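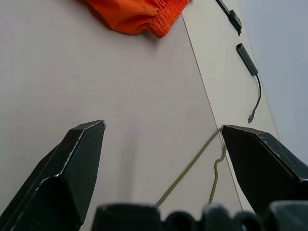
Clunell opens its cable table in Drimemgate

Wed 2 November — For immediate release

I have a drawer at home that I don't open in front of guests. It's full of cables, and I couldn't tell you what half of them go to. When I started talking about that drawer at work, everybody else at Clunell had one too, and that's how we ended up with the Cable Table.

From this week you can bring your tangled cords to our shop on Quezada Street in Drimemgate and sort them out with us, for free. We put out a big light-colored tabletop, you tip your bag onto it, and we help you pull the knots apart, wind each cord up and put a label on it. Thin cables are the worst, I think — they kink if you look at them wrong, and once one has looped itself around a plug you can lose a whole evening to it.

We tried this out in October over four Saturdays, and 116 people came through the door. Between them they took home 700 labeled cords! One family showed up with a suitcase. I spent my lunch break on a single green lead that had worked its way through a string of party lights, and I was very proud of myself when it came loose.

If you'd like to keep going at home, we're also selling the Astine Cord Kit, which we put together after that trial run. It has 112 write-on labels, a bundle of soft ties and a flat box with dividers, and it costs $15. The ties come in two lengths, so please use the short ones on phone cords, or you'll be wrapping forever.

The table is open Saturday mornings from ten until one, and you don't need to book. Bring as much as you can carry. Anything you decide you don't want can go in our recycling bin by the door, but please take batteries out first and keep those separate, we can't accept them.

Reporters and photographers are very welcome too, and I'm happy to talk cords for as long as you can stand it. Ask for the press desk at the Clunell counter, or call the shop during opening hours.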